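Evaluating the Losico Home Manipulation Kit for an Undergraduate Robotics Lab
Final project report, Introduction to Robot Manipulation
Submitted by Þrastardóttir

Summary

Our lab owns one physical arm, and the waiting list for it is longer than the semester. For this project I tested whether Losico, a household robot simulator sold by Cirton, could take over some of the arm's teaching work. I used the trial license, which runs for 30 days and reminds you of this every time you open the program. My recommendation is a cautious yes for navigation and reaching exercises, a no for anything that involves friction, and a request that somebody with more authority than I have write to Cirton about the installer.

1. What you get

Losico is sold as a download with a hardware-free promise: a mobile base, one arm, a two-finger gripper, a set of furnished interiors, and a scripting interface in Python. The academic license costs $485 per seat per year. For that price you also get the controller bridge, which lets you drive the arm from a gamepad, and access to a support forum where most of the questions are mine.

The arm is generic and does not match any model we could buy. Cirton presents this as a strength, and in one sense it is, as students can't copy joint limits off a data sheet and have to read them from the simulator. The gripper is simpler. The fingers open, they close, and you can set a speed and a force limit. The force limit is given in newtons in the interface and in percent in the manual. I used newtons and hoped.

The interiors are where the money went. There are several, all named after villages that I could not find on a map. I spent nearly all my time in Imcombe, a small home with a kitchenette, wood floors and a door to a garden. It was the only interior that loaded on the lab's older workstations without closing every other program first, including, once, the program I was writing this report in.

2. Installation

The quick start guide says setup takes the length of a coffee break. Mine took two afternoons. The installer checks the graphics driver, announces that the driver is supported, and then fails because the driver is not supported. The fix is to install the version before the current one, a fact recorded in a forum reply under the heading "Minor Notes."

After that things went smoothly. The sample scripts ran. The arm waved. I mention the wave because it is the first sample script and because it made me feel, for a moment, that the project was finished.

3. Test plan

I wanted tasks that looked like the ones in our lab handouts, so I wrote three and gave them dull names.

Task A, drive and stop. The base starts near the garden door and has to reach a marked point by the kitchen counter without touching anything. This tests the base planner and the room geometry.

Task B, low approach. The gripper moves down close to the floor beside a stool and stops with the fingers open, without brushing a leg. This tests camera placement and whether the collision shapes agree with what is drawn.

Task C, close contact. The fingers are brought up to a furniture surface and closed slowly near an edge. This tests contact behavior, and the patience of the person watching.

I ran 211 attempts in all, not evenly divided, since Task C kept needing to be redone. Each attempt was logged with a pass or fail, the time taken and a comment. The comments start out professional. By the second week several of them are just the word "why."

Most of the runs were scripted. I drove a smaller set by hand with the gamepad, partly to have something to compare against and partly because it was the one piece of the project my roommates were willing to look at.

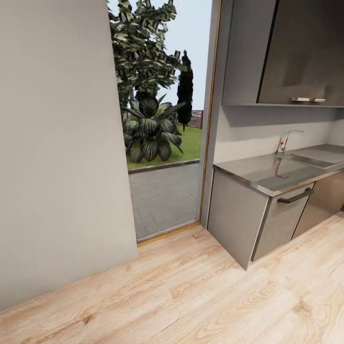
Garden door and sink corner, Imcombe.
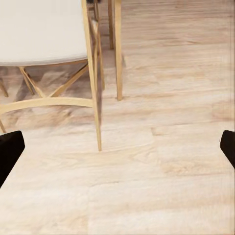
Stool legs and floor, fingers open.

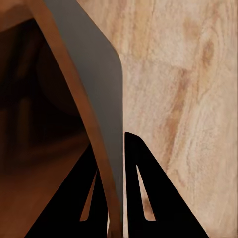 4. Results

Task A was the success of the project. The planner is competent and a little timid. It leaves a wide margin around furniture, wider than the setting claims, and now and then it decides a perfectly good gap is too narrow and goes the long way. Once the margin was turned down, the base reached the target on nearly every attempt. The failures I logged all had the same cause: I had placed the target point inside a cabinet. Losico did not object to this. It drove up to the cabinet door and waited there until the time limit, and I respected that.

The garden deserves a note. It can be seen from inside, and the sample maps include it, but the base won't cross the threshold. The manual lists outdoor driving as "planned." Two students from another group asked me if they could use the kit for a lawn project, and I had to tell them the lawn was for looking at.

Task B gave mixed results. From the wrist camera the fingers take up the bottom corners of the view when they are open, and once you get used to them they are a handy guide to where the gripper will end up. The trouble is depth. With a pale floor and pale furniture in the same family of wood, I found it hard to judge by eye how far the gripper was from a leg, and the depth estimator I borrowed from our second lab agreed with me. The simulator's own depth channel is perfect, in the literal sense that it has no noise unless you add some. A student who uses it will get excellent results and learn very little. For teaching I would turn it off.

The collision shapes were better than I expected. Legs behave like legs. Round parts are approximated with short flat segments, so a finger sliding along a curved rail moves in small steps, as if going down a staircase. This matters for research and doesn't matter at all for our handouts.

I also found that the floor texture goes soft when the camera is close to it. Feature matching on the boards dropped off badly below table height. I spent one evening blaming my own code for this, and my code was guilty of several other things, so the evening was not wasted.

Task C is where I ran out of kind words. Closing the fingers near a flat surface was fine. Closing them on an edge produced one of three outcomes: a clean stop, a tremor, or a sudden rotation of the whole wrist with no warning in the log. Lowering the closing speed helped. Lowering the time step helped more, at the cost of running the simulator slower than real time, so that a short grasp took long enough for me to go and refill a water bottle. The support forum suggested raising the contact stiffness. I raised it, and the tremor turned into a hum. The forum then suggested lowering it.

It is possible that better settings exist. The manual has a table of recommended contact values, but the table is for an earlier release and two of the parameters in it have since been renamed, one of them to the former name of the other.

5. Driving by hand

The gamepad bridge was the feature I expected to dislike and it turned out to be the one I would pay for. The mapping is sensible, the delay is small, and switching between the room view and the wrist view takes one button. On Task B my hand-driven runs were slower than the script but touched the stool less often. I'd like to say this shows human skill. It probably shows that I was frightened of the stool by then.

The recording tool saves the camera streams and joint positions together, and the files opened in our existing plotting scripts with only a change of column names. If a recording is stopped while the arm is moving, the last few samples are missing. I reported this and received a reply within a day, thanking me for my enthusiasm.

6. Is it worth it for our lab?

Compared with more time on the real arm, no, but that isn't for sale. Compared with the free simulator we use now, Losico has much better rooms, a better planner, and about the same amount of trouble with contact. The free one also doesn't send renewal reminders.

I would suggest buying a few shared seats and using them for the mapping and reaching labs in the first half of the course. The grasping labs should stay on the real arm, where an object that slips at least falls down. If the department does buy it, the seats should go on the newer workstations, and the driver version should be written on a piece of paper and taped to each one. I have already written the pieces of paper.

7. Limitations

I tested one interior thoroughly and only opened the others. All tests used the default lighting. I did not try two robots in one scene, which the license permits and my workstation does not. My pass criterion for Task C changed partway through, from "no tremor" to "no visible tremor," and results from before and after the change should not be compared. They are kept in separate files in the project folder, along with the scripts, the configuration for each task and the log with its comments left in.

The trial ended while I was rerunning Task C for the last time. That attempt is logged as a fail.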